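Tralier support – Simulation and planning
Ticket 2909: Kitchen countertop scene, planner keeps rejecting grasps after the Verico update
Opened September 13, 2023
Status: Waiting on customer

Hello, and thank you in advance for your patience with a long message! We run pick-and-place episodes with a simulated Franka arm, using Verico for planning and the Cellus plugin for object poses. Since we moved to the new Verico build, almost 50 episodes out of a batch of 128 have ended early with "goal state in collision". The old build gave us 7 on the same seeds, so I don't think the layouts are to blame.

I went through the replays and the trouble seems to gather on the side of the counter where the bowl and the toaster are. 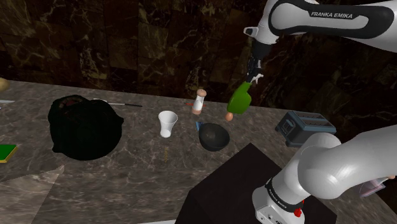 Agent view, gripper over the green object, bowl and toaster close by.

What I have tried so far:

Cleared the Cellus mesh cache and rebuilt it. No change.
Set collision padding back to the old default. This helped a little, but the fingers then brushed the bowl rim in several replays, so I put it back.
Turned off the toaster's collision body altogether. The errors dropped by half, which surprised me.

My guess – and please tell me if I'm way off – is that the new build wraps each object in one convex hull. For a bowl, that would fill in the hollow, and any goal pose that dips below the rim would be thrown out.
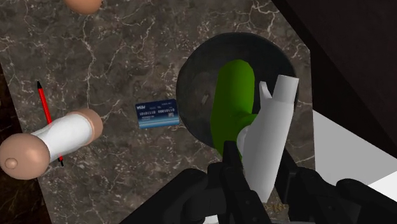 I did find a setting called hull_mode in the Carnegie config file we inherited with this project, but it is commented out and I can't see it anywhere in the release notes. Is it still read at startup? If so, I would happily try it on the bowl alone and leave the other objects as they are.

Logs for the full batch are attached, along with both config files. We have a larger run planned for October, so a workaround would do nicely for now.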